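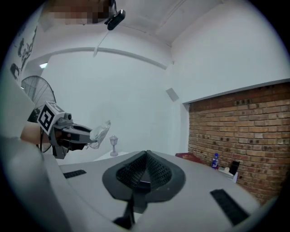
Subject: Re: gene-edited potato trial, public meeting

Hiba Azar wrote:

> I've read the draft agenda for the Bradska meeting and I have a worry.
> We have four scientists speaking for 80 minutes, then "questions from
> the floor" for ten. People are going to drive in from the farms to be
> told what blight is. They know what blight is. Could we cut the talks
> in half and let a grower go first?
>
> Also, is Terkitz still paying for the hall? If so it should say that
> on the flyer, in type a person can read.

Hiba, yes to both, and thank you for putting it more politely than I would have.

I sat through the last one of these in October. The opening speaker had 37 slides and got to the potato on slide 22. By then the man next to me had finished the crossword and started on mine. When the floor was finally opened, the first question was whether seed from the trial plots could be saved, the answer was "that's outside my area," and we broke for coffee.

So, a proposal. Sveinbjörnsson goes first, because he has grown the trial variety next to his own for two seasons and has opinions about it, several of them printable. Then one scientist, for fifteen minutes, with no diagrams of molecules. Then the floor, for as long as the hall will have us. The other three scientists can sit in the audience and be useful when someone asks something they know.

On the money: Terkitz is covering the hall and the sandwiches. I've asked for that to go on the front of the flyer. Their office came back wanting "in partnership with," and I said "paid for by" was shorter. We are still discussing it.

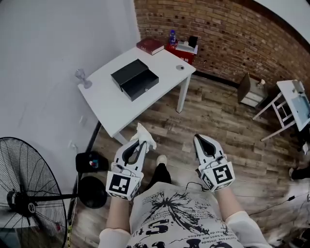
The other thing we need to settle is what we're asking people for. If the trial license is already signed, we shouldn't call the evening a consultation. Call it an information meeting and take the shouting that comes with it. If the buffer distance is still open (the Timosar plots used 200 feet, and I've seen 1000 suggested by the organic growers), then let's say so and put that one question at the top of the agenda. It's a real question and the people in the room will have better answers than we do, especially those downwind.

Could whoever has the permit paperwork tell the list which it is? I've asked twice and been sent the same PDF of the logo.

I can chair if you'd like, or hold the microphone, or do the chairs. I won't do slides.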